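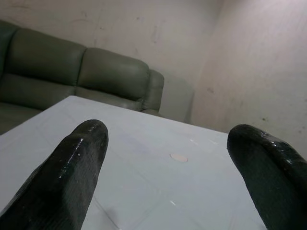
White laminate tabletop with a small pale spot near the middle.

Laminate Table Care: Frequently Asked Questions
Last updated 01/08/2022

What should I clean the top with?
A soft cloth, warm water and a drop of dish soap. Wipe again with plain water and dry it.

There is a pinkish or beige mark on my table. What is it?
Usually old glue, food or a bit of label. Lay a damp cloth over it for 8 minutes, then rub lightly. Do not use a blade.

The mark is still there. Now what?
Try rubbing alcohol on a cotton ball. Test it under the table first. If the color has gone into the laminate, it will not come out.

Can I use scouring powder?
No. It dulls the finish, and the dull patch will show more than the stain did.

Can I put a hot pan on it?
Use a trivet. Heat damage is not covered.

Do you replace tops?
Yes, for all Grinby and Wakville tables. A new top costs $300 and takes 13 days. The legs and frame stay with you.

My table is a Quezada. Can you help?
We carry edge strips for it but no tops.

Who do I ask about an order already placed?
Sheyla Correa at the parts desk, extension 47. Have your order number ready.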